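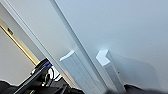

Should college sports conferences publish the formula they use to seed their postseason tournaments?

They should publish the whole thing, including the inputs, the weights and the order of the tiebreakers, before the first game of the season is played.

Most conferences publish part of it. The usual document says that seeding is based on winning percentage, strength of schedule and head-to-head results, and then leaves the weights to a selection panel. A coach reading it in the fall can't work out whether a road loss to a strong team costs more than a home win over a weak one earns. The schedule is already signed by then, so the question has money attached to it.

Take the Camham conference, where I kept the women's basketball statistics for four seasons. Its rating had 4 inputs, and the handbook named all of them. It did not say that strength of schedule was computed before forfeits were removed. One team played two opponents that later forfeited games over an eligibility matter, and its schedule rating moved enough to change its seed. Gertraud Steiner, then coaching at that school, asked for the calculation and got a one-page summary with the final numbers. The numbers were correct under the rule as applied. The rule as applied was not written down anywhere she could have read it.

The standard objection is that a public formula invites gaming. Benedikt Moser made this case at the coaches' meeting in June, and he made it well: if margin of victory counts up to 20 points, teams will leave starters on the floor until the lead reaches 20. I accept that some will. The same incentive exists under a private formula, because assistants with a spreadsheet can estimate the cap from a few seasons of results. Larger programs have those assistants and smaller ones do not. Secrecy at that point works as a subsidy to the larger staffs.

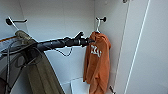
A second objection concerns judgment. Injuries, weather cancellations and uneven schedules do produce cases a formula handles badly, and a panel should be able to adjust for them. That can be written into the procedure too. Let the panel move a team by one seed, require a written reason, and post the reason with the bracket. Enda Ó Riain proposed a version of this for men's soccer, with a limit of two adjustments per tournament. I would drop the limit and keep the written reason.

The cost is small. Camham's full season came to 44 games that year, and the rating can be run on an ordinary laptop in less time than it takes to format the bracket. Posting the results file alongside the formula would let any school check its own number and report errors before seeds are final. A correction window of two days is enough.

Conferences that want to start slowly could begin with the tiebreakers, which cause most of the disputes and need the least explanation.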